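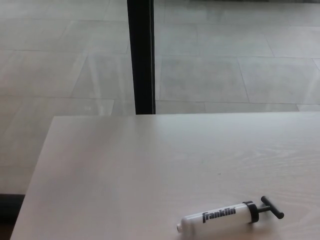 Willetti is looking for participants for its spring cloud integration workshop in Clatberg, and we would love to hear from you if you build, run or look after business software and have been meaning to find out what all these cloud services can do for your day job. Four days of hands-on labs, real instructors sitting next to you, and plenty of time to ask the questions you don't get to ask in a webinar. We like to tell newcomers that moving an application to the cloud should be a bit like using a little white hand pump on a tabletop: small, steady strokes, and you can stop and check the pressure whenever you like. That is how we teach it, anyway, and it seems to suit people who have a busy system to keep running while they learn.

The workshop takes place in March at the Jostholm building, a short walk from Clatberg station. We have room for 18 participants in each track, and we keep it that way on purpose so that everyone gets their own lab account and a fair share of the instructor's time.

There are two tracks this year. The first, led by Gopinath Rao, is for Java developers. You will deploy an existing application to a managed cloud service, connect it to a database, set up logging and backups, and then do the whole thing over again with scripts so you never have to click through those screens again (Gopinath feels strongly about this!). The second track, led by Lâm Hà, is about integration and process work: connecting older in-house systems to cloud services, handling messages that arrive twice or not at all, and keeping an eye on it all once it is live. Phong Tạ will go back and forth between the two rooms in the afternoons to help anyone who gets stuck.

Who should apply? For the Java track you should be comfortable reading and changing Java code and using a command line. For the integration track, some experience with web services and a little SQL will do nicely. You don't need to have used any cloud service before. We welcome people who are coming back to technical work after a break, and we would be happy to see more applications from small companies and public offices, who are often too shy to send anyone.

Please bring your own laptop with at least 200 GB of free disk space, as the virtual machines we hand out on the first morning are large. We start at 9:00 am each day and finish by 5:00 pm, with a proper lunch included.

The fee is 600 euros per person and covers all four days, the course material, lunches and coffee. Students and job seekers pay 145 euros. Travel and lodging are up to you, but Khải Bùi keeps a list of reasonably priced places to stay and will gladly send it along.

To apply, write to Khải at the Willetti training desk and tell us a little about yourself: what you work on now, which track you would like, and one problem you are hoping to solve. Half a page is fine, and please don't worry about polishing it. Let us know if you have any dietary needs or need step-free access to the rooms.

Applications are read as they come in, and you should have an answer within two weeks. If your track is full we will offer you a spot on the waiting list. Questions about the lab setup can go straight to Cường Thái, who prepares the machines and will be able to tell you whether your laptop is up to it.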